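**Drurkska** is an indoor ball game for two teams of seven, played on a hard floor inside a low barrier. It developed in small school gymnasiums and is now mostly a club and recreational sport. The game borrows its continuous play off the boards from rink games and its throwing technique from handball.

## History

The game was worked out by Jouko Manninen, a physical education teacher who needed a winter activity for a gymnasium too short for handball. His first rules filled a single typed sheet. They allowed the ball to be bounced off the walls at any time, which led to arguments over balls that lodged behind heaters and benches. The following January he had a knee-high fence put up around the playing area, and the fence has been part of the game ever since.

The name comes from the village where Manninen taught. Early players simply called it "fence ball," and older members of some clubs still do.

The first regular league had teams from neighboring schools and one factory side, Rautiainen, which entered adult workers against students and was asked to leave after a season. It came back when a separate adult division was formed. Rautiainen and Korex have since met in more finals than any other pair of clubs. The current rulebook took effect on 06/06/2021 and replaced a version that still gave some distances in paces.

## Court and equipment

A full court is 35 meters long and 13 meters wide. Shorter courts are allowed in recreational play as long as both goal areas keep their full depth. Lines are painted or taped. The goals are low and wide, and each stands clear of the end barrier so that play can continue behind it.

The ball is slightly smaller than a handball and has a softer cover. Players may wear gloves, though few do. Goalkeepers wear knee pads and may use a padded sleeve on one arm.

## Rules of play

A match has two halves with a short break. The clock runs continuously except for injuries and penalty throws. Each team has seven players on the court, including the goalkeeper, and substitutions are made on the fly through a gap in the barrier.

A player holding the ball may take three steps, then must pass, shoot, or play the ball off the barrier. A ball that comes back off the barrier may be collected by the same player, and the step count starts again. Skilled players use this to move down the side of the court without a teammate nearby. The move is called a "wall walk" and is limited to two rebounds in a row.

Body contact is restricted. Defenders may block with the chest and closed arms but may not push, hold, or trap an opponent against the barrier. Trapping is the most commonly called foul and results in a free throw from the spot. A second trapping foul by the same player brings a timed suspension.

A goal counts as one point. A goal scored directly off the end barrier counts as two, provided the ball has not touched a defender on the way. This rule has been removed and restored more than once. Supporters say it keeps the area behind the goal in use, while critics say it rewards lucky bounces.

## Barriers

Manninen's original fence was made of planks laid on edge. Planks gave a fast, true rebound but splintered, and they hid the ball from anyone seated at floor level. Most clubs moved to metal sections, with the infill left to local choice. Solid panels return the ball well and are preferred in league matches. Open infill is lighter to carry and easier to see through, though the ball comes off it slowly and sometimes at an odd angle.
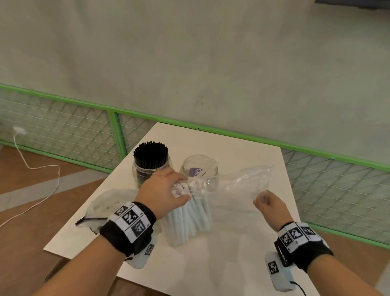

League barriers are inspected before each season, and the home club is responsible for repairs during it. The supplier Stasport sells sections to several clubs, but many older halls still use railings made by local metal shops. Recreational groups often play with whatever low railing a room already has. A common type has tubular framing, green in this case, around panels of thin wire mesh in a diagonal lattice. Under the rulebook, mesh of this kind is acceptable for practice only, and loose wire ends must be covered. Furniture and cables have to be kept outside the playing area during any match.

## Competition

The adult league plays from fall to early spring, and the top teams meet in a one-day final tournament. Attendance is small. The best-attended regular-season match on record drew more than 80 spectators, many of them standing along the barrier.

Youth competition uses a lighter ball and drops the two-point goal. School teams may be mixed through the lower grades.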